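Engebretsen House Skills, evening course
Handout 4: Drying clothes indoors, with hangers and pins
Notes by Cúc Giáp

Share this page (17)

These notes follow the order of the lesson. In the lesson I speak fast when I am nervous, so please use the paper to check what you missed. Bring it again in October, when we do folding and ironing, as I will refer to it.

1. Before you hang anything

Most of the work in drying is done before the garment touches the rack. Take one piece at a time out of the basket. Hold it by the shoulders or by the waistband and shake it two or three times with a strong movement of the wrist. The sleeves should open. If a sleeve is still twisted, pull it out with your hand now, for later it will dry with the twist inside and the iron will need much more time.

Keep the basket near the rack and the pins near the basket. This is a small point but in the first lesson almost everybody put the pins behind them and turned around for every shirt. I prefer the pins in an open tub, with low walls, so the hand can find them while the eyes stay on the cloth. A bag with a narrow neck is good for storing pins and bad for working.

Students who wash at home in a machine ask me how much to put in one load. My answer is: only what your rack can carry. It does not help to wash everything in the morning and then have half of it lying in the basket at 4 p.m.

2. The rack and where it stands

In the course we use a wooden frame with a bar on top for hangers. A rack of this kind is narrow and takes little floor, but it has one weakness. When all the heavy pieces are on one side, it wants to lean. So we load from the middle to the outside, one left and one right.

Leave space from the wall. I say 30 centimeters, and Jamie Cropper, who teaches the morning group, says that a hand's width is enough if the window is open. We did not agree about this yet. You can do as your room permits. What we both say is that the cloth must not touch the wall, as the wall will take the water and you will see it in the paint by winter.

Do not place the rack over a carpet if you can avoid it. On a tile floor you wipe the drops and it is finished.

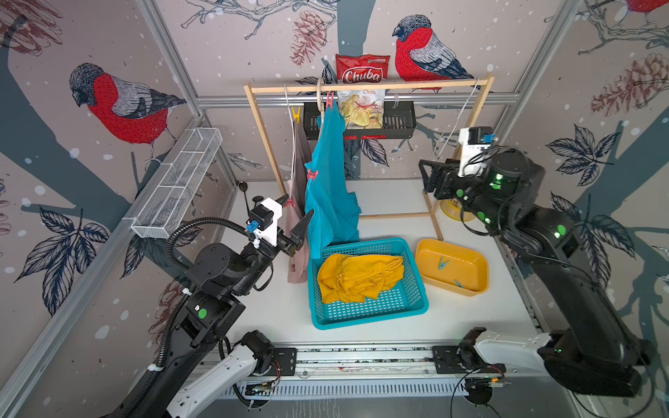

Long garments need special attention. A dress or a long shirt that reaches down into the basket or to the floor will stay damp at the hem for much longer than at the neck. There are two solutions. You can hang it higher, from a door frame or a hook, or you can fold it once over the hanger bar and turn it after some hours. I use the first solution for thin fabrics and the second for thick ones, where the hem is heavy and could stretch the shoulders.

3. Which hanger for which piece

A thin wire or plastic hanger is fine for a light blouse, a slip, a child's T-shirt. It is not good for a knitted sweater, and please do not argue with me on this, I have lost two sweaters. The weight of the water pulls down and the hanger makes a small point at each shoulder. You have to wash again to remove it, and sometimes it stays. Knitted things dry flat, on a towel.

For a shirt or a jacket take a hanger with a broad shoulder. Close the top button so the collar keeps its form. Then pull softly on the front edges, on the cuffs and on the bottom hem. This takes less than one minute and I would say it is half of the ironing.

Trousers can be hung by the waist or by the legs. By the legs they dry with the weight of the waistband below, and the legs become straight. By the waist the pockets dry better. In humid weather I choose the waist and I turn the pockets out.

Empty hangers can wait on the bar, but put them at the end, with all the hooks in the same direction. If the hooks look in different directions you will need two hands to take one hanger away.

4. Pins

A pin on a hanger is for holding what wants to slide. Silk, viscose and anything with a wide neck will slide. Pin at the seam, where the cloth is double and the mark will not be seen. Never pin in the middle of the chest.

- For a wide neck: one pin on each side, close to the hanger.
- For straps: one pin over both strap and hanger.
- For a skirt without loops: two pins on the waistband, and check after ten minutes that they still hold.
- For socks: one pin for the pair, by the toes. (Jamie's group does it by the cuff. Both dry.)

Test a new pin before you trust it. Close it on the edge of a towel and pull. If it jumps off, the spring is weak. If it leaves two deep lines, it is too strong for blouses, keep it for jeans and blankets. Plastic pins become hard and can break after a summer in the sun, so look at them when you bring them inside. We bought a box of 300 for the course from Lukgate and I ask you to return them to the tub at the end.

This site uses cookies to remember your settings. Accept / Manage

5. Working as a pair

For the practice you work with one partner. One person holds the hanger still and the other dresses it. It sounds childish, but with a wet bedspread or a long coat it is really much easier, and at home you can ask a family member.

The one who holds should take the hanger at the shoulder or by the neck below the hook, and not by the bottom bar. When the partner pushes the sleeve over, the bottom bar turns and the whole piece falls. Speak to each other: "left side", "ready", "let go".

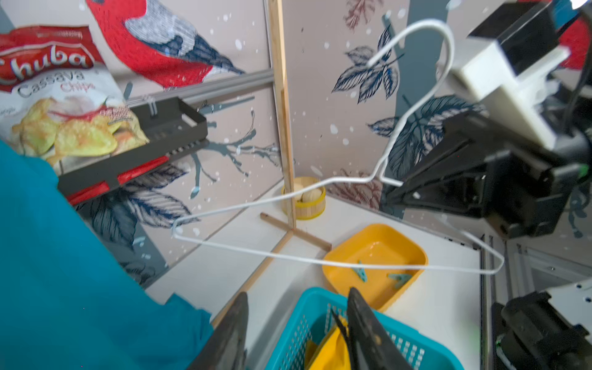
When the garment is on, the holder puts the hook over the bar and only then the other person lets the cloth free. Next, look at the piece from the front. Is the shoulder seam on the hanger's shoulder? Does one side hang lower? Correct it now. After one hour it will already be a little stiff and you will make new folds.

Change roles after five pieces. Some of you liked the holding part too much last time.

6. Taking down

Touch the thick places to know if it is dry: the collar, the cuffs, the double seam at the side, the inside of the pockets. The middle of the back is always dry first and tells you nothing. Cold cloth can feel wet when it is not, so hold it in your closed hand for a few seconds and then decide.

First remove the pins and drop them in the tub. Then lift the hanger, and then take the garment off. If you pull the garment down while the pin is still there you can tear the seam. Put the pieces for ironing in the basket lightly, one over the other, and the pieces for folding on the table.

Homework

Dry one shirt on a thin hanger and a similar shirt on a broad one, in the same room. After 30 minutes, and again when they are dry, write down what you see at the shoulders and at the collar. Half a page is enough. If you have only one kind of hanger, exchange with your partner.

Reading: the chapter on fibers in the Celach booklet, first part only. The copies are on the shelf by the door and should stay in the building.

3 comments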